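Projektbericht: »Anpfiff aus der Abstellkammer« - ein Sportpodcast in acht Folgen

Seminar Audio und Öffentlichkeit, Wintersemester 2018/19
Abgabe: 10. Februar 2019

1. Ausgangslage

Unsere Gruppe wollte ursprünglich eine Dokumentation über Nachwuchsarbeit im Handball drehen. Dafür fehlten uns eine Kamera, eine Drehgenehmigung und jemand, der Handball versteht. Übrig blieb ein Podcast über den SV Jirkside, Fußball, unterklassig, Tabellenplatz im Verlauf des Projekts schwankend zwischen hoffnungslos und rechnerisch noch möglich. Das Seminar verlangte ein regelmäßiges Audioformat mit lokalem Bezug, messbarer Reichweite und schriftlicher Auswertung. Den lokalen Bezug hatten wir sofort.

Geplant waren zehn Folgen, erschienen sind acht. Folge sechs wurde aufgenommen, aber nie veröffentlicht, denn eines der beiden Mikrofone war stumm geschaltet, und zwar das des Gastes. Man hört 60 Minuten lang, wie wir einer schweigenden Person sehr verständnisvoll zustimmen. In der Gruppe gibt es eine Minderheit, die das für unsere beste Arbeit hält.

2. Produktion

Aufgenommen wurde im Grivdale-Bau, in einem Raum, der auf dem Belegungsplan als »Studio B« geführt wird. Ein Studio A haben wir nicht gefunden. Der Raum hallt, wenn man steht, und knarzt, wenn man sitzt. Wir haben uns für Sitzen entschieden und das Knarzen in der ersten Folge als Stadionatmosphäre verkauft.

Vom Materialzuschuss des Instituts in Höhe von 800 Euro gaben wir 532 Euro aus, zum größten Teil für die beiden Mikrofone, den Rest für ein Mischpult mit elf Reglern, von denen wir vier benutzt haben.
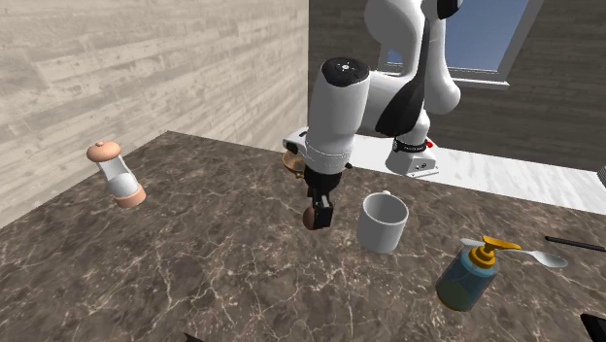
Geschnitten wurde mit dem Programm Saltusar, das in der Studierendenversion nach jeder Sitzung fragt, ob man wirklich speichern möchte. Bei Folge drei hat jemand von uns diese Frage verneint. Die veröffentlichte Fassung ist deshalb die zweite Aufnahme, in der wir uns über dieselben Spielszenen ein zweites Mal wundern, merklich weniger überzeugend.

Der Ablauf stand nach Folge zwei fest: fünf Minuten Spieltag, zwanzig Minuten Gespräch, danach die Rubrik »Der Pfiff der Woche«, in der eine Schiedsrichterentscheidung verhandelt wurde. Für die Rubrik hatten wir uns vorgenommen, beide Seiten zu Wort kommen zu lassen. Die Gegenseite ging allerdings nie ans Telefon. Ab Folge fünf haben wir dann selbst für sie gesprochen, mit verstellter Stimme - im Nachhinein journalistisch schwer zu verteidigen.

3. Reichweite

Alle Folgen zusammen kamen bis zum Ende der Auswertung auf 3.212 Abrufe. Das klingt nach mehr, als wir erwartet hatten, und wir hätten den Bericht gern an dieser Stelle beendet. Die Plattform zählt jedoch jeden angefangenen Abruf, auch den eigenen. Wir haben während des Schnitts ziemlich oft auf Abspielen gedrückt. Wie groß unser Anteil ist, lässt sich aus den Daten nicht ermitteln, und wir haben nach dem ersten Versuch auch nicht weiter nachgeforscht.

Am besten lief Folge vier über den Rasen. Ein Gespräch über Drainage, Maulwürfe und die Frage, warum der linke Strafraum immer eine Woche länger unter Wasser steht als der rechte. Die Taktikfolge, auf die wir am meisten Arbeit verwendet hatten, landete auf dem letzten Platz. Die durchschnittliche Hördauer endet dort ziemlich genau bei dem Wort »Halbraum«.

4. Rückmeldungen

Unter den Folgen konnte kommentiert werden, was anfangs nur von Anbietern für Sportwetten genutzt wurde. Nach der Rasenfolge änderte sich das. Wir haben die Kommentare gesammelt und nach Lob, Kritik und Berichtigung sortiert; die dritte Gruppe ist mit Abstand die größte. Ein Beitrag steht exemplarisch für den Ton und wird mit Zustimmung vollständig wiedergegeben. 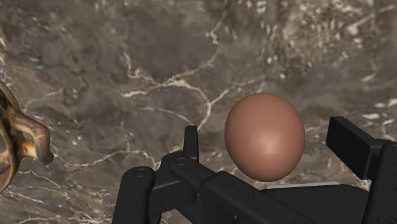
Zepeda: Ich höre euch beim Trikotwaschen, also regelmäßig. Der Elfmeter aus Folge fünf war keiner, ich stand hinter dem Tor. Außerdem heißt der Gegner seit der Fusion anders, das sagt ihr jedes Mal falsch. Die Stimme von dem angeblichen Schiri bitte weglassen, mein Hund bellt da. Rasen war gut. Macht mal was über die Umkleiden.

Die Folge über die Umkleiden wurde daraufhin als Folge sieben produziert. Die verstellte Stimme entfiel, der Name des Gegners wurde korrigiert und in Folge acht aus Gewohnheit wieder falsch ausgesprochen. Beim Elfmeter ist die Gruppe bis heute gespalten.

5. Was wir anders machen würden

Wir würden vor der Aufnahme beide Mikrofone prüfen. Wir würden die Gäste früher anfragen und ihnen sagen, dass es um Fußball geht. Die Taktikfolge würden wir halbieren, die Rasenfolge verdoppeln. Für die Statistik bräuchte es ein Verfahren, das eigene Abrufe herausrechnet, auch wenn dieser Punkt in der Gruppe nur eine knappe Mehrheit fand.

Der SV Jirkside hat angefragt, ob wir zum Rückrundenstart im April weitermachen. Zugesagt haben wir unter der Bedingung, dass jemand die Stühle ölt.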